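Home Maintenance for Renters, Week 6: Painting a Room You Don't Own
Course notes, Z. Chiriac

Read before class. Last week's reading on leases still applies, and so does the quiz some of you took so casually.

1. Before you buy anything

Find the clause in your lease about decorating. It will say either "with written consent" or nothing at all. Nothing at all does not mean yes. Get the consent by email, with the color named, and keep it somewhere you will find it in three years. A former student painted a bedroom in Wirkinham on the strength of a landlord's nod and lost 757 dollars of deposit over what the nod had meant.

2. How much paint

Measure the length of each wall, add them up, multiply by the height. Leave the doors and windows in unless they are enormous; the extra covers your mistakes. Two coats means doubling the figure. Our worked case is the Rellow apartment from the Week 2 floor plan: 970 square feet of wall for both coats together. Divide by the coverage printed on the can, then round up. The coverage on the can was measured on a wall nobody has ever lived with.

Buy all the cans at once and mix them in one big bucket. Two cans of the same white are cousins at best. 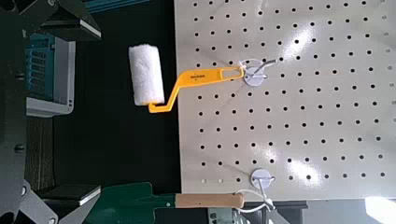 3. Preparation

Most of the job is here, and so is most of the sulking. Wash the walls with mild detergent, rinse, and let them dry overnight. Fill nail holes, sand them flush, wipe off the dust. Kitchens need washing twice – grease does not care how good your primer is.

Tape last. Tape put up on Friday for a job done the following August comes off with the woodwork attached. (Ask me about my hallway. On second thought, don't.)

4. Order of work

Ceiling, walls, trim. Cut in one wall with the brush, then roll that wall while the edge is still wet. If you cut in the whole room first, you will get a visible border, like a picture frame with no picture.

Stop for lunch between walls, never in the middle of one.

5. For next time

Bring the measurements of one room, your own or a patient friend's, and a paint estimate with the working shown. It counts for 40 points. Coman, chapter 3, has the table for textured walls, though his opinions on beige are his own.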